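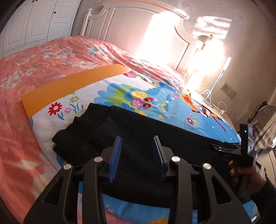

How do you bend a free kick over the wall? Hit the lower outside half of the ball with the inside of your big toe knuckle, and let your foot swing across your body.

December | By the Podberg Coaching Desk
Home | Drills | Set Pieces | Keepers

Start 13 yards out with no wall, and take 5 steps back at an angle. Plant your standing foot beside the ball, lean back just a little and follow through high. When that first one curls, oh, you'll want to stay out all evening! Then move back a yard and go again.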